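Brelholm Museum of Art
Learning pages for young visitors

September
By Saron Ejigu, Learning Department

Search the collection Enter keyword Go

Print this page | E-mail this page

What Is a Relief?

A painting is flat. A statue stands out in the open, and a visitor may walk all the way around it. A relief belongs between the two. It is a kind of sculpture in which the shapes rise from a flat background and stay joined to it. Look at the head on a coin. It stands up a little from the metal, and you can feel it with your thumb. A coin is a very small relief.

The word comes from an Italian word that means "to raise." Artists have made reliefs for thousands of years, in stone, clay, wood, metal and even paper. They have been placed on temples, tombs, doors and the fronts of town halls.

High, low and sunken

The museum uses three names when it describes reliefs, and you will find them on the labels in the Kastell Gallery.

In a low relief, the shapes rise only a little. Coins and medals are low reliefs. In a high relief, the shapes come far forward, and an arm or a horse's head may be almost free of the background. In a sunken relief, the artist cuts the picture down into the surface, so that no part of it sticks out past the stone around it. The sculptors of ancient Egypt often used sunken relief on outside walls, where the strong sun made sharp shadows in the cut lines.

Why shadows matter

Many reliefs have no color at all. The artist depends on light. When light falls from one side, each raised edge catches it and casts a shadow on the part behind. A very thin shape makes a thin shadow, and a thick shape makes a wide one. If the light moves, the picture seems to change. Visitors who come to the gallery in the morning see a different sky in our large harbor relief from the one seen at four in the afternoon.

You may test this at home. Turn off the ceiling light, hold a coin flat in your hand, and ask an adult to shine a flashlight on it from above. Then have the flashlight lowered slowly until the light comes from the side. The face on the coin will become much easier to see.

Reliefs made of plain shapes

A relief does not have to show a person or an animal. In the last century, many artists began to make reliefs from circles, squares and straight lines only. This is called abstract art. It does not try to look like a thing in the world. The viewer is asked to notice how large one shape is beside another, how much space has been left between them, and which shape comes forward.

The museum owns a work of this kind by the sculptor Haris Berisha. It is called Skerko, and it is made of painted wood. The whole work is white. It has three raised squares, each one a different thickness, on a board 59 inches wide. The artist wrote in his notebook that he moved the squares every evening for a month before he glued them down.

Visitors sometimes ask whether such a work is easy to make. Dzifa Agyeman, who cares for the sculpture collection, suggests that they try to move one of the squares in their minds. "Put it a little to the left," she tells school groups. "Now the empty part is too big, and the other two look lonely."
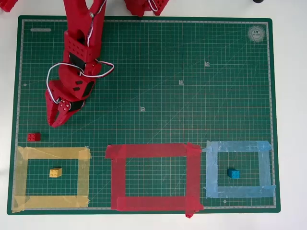
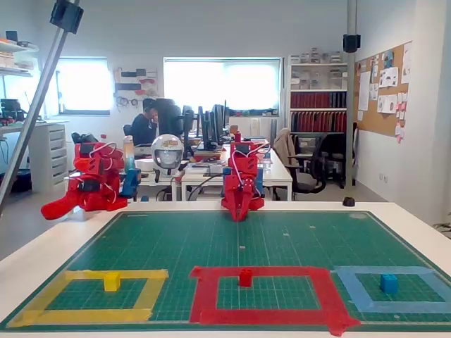 An artist who works with plain shapes has to decide where each one will go, and that decision is called composition. A composition may feel calm or crowded, steady or ready to tip over, even when every shape in it is the same. Color plays a part as well. In the second picture, the small cubes are yellow, red and blue, and each one sits inside a taped square of its own color, although the blue of the last square is a pale one. A square drawn with tape is flat, and a cube stands up from the surface, so the two would play different parts in a relief. The flat shape marks out a space, and the raised shape sits in it and can cast a shadow.

Make a relief of your own

You will need a piece of stiff cardboard for the background, more cardboard for the shapes, a pencil, a ruler, safety scissors and white glue.

Draw several squares and circles in different sizes and cut them out. Glue two or three layers together for some of them — these will be your high shapes. Leave the others as a single layer. Place everything on the background without glue and move the pieces until you are satisfied. Glue them down, let them dry overnight, and paint the whole work one color.

Works to find in the Kastell Gallery

Skerko, Haris Berisha, painted wood. Object number 3563.
Harbor with Clouds, plaster, artist unknown.
The Vondráček Door, carved oak, upper floor.

Print this page | E-mail this page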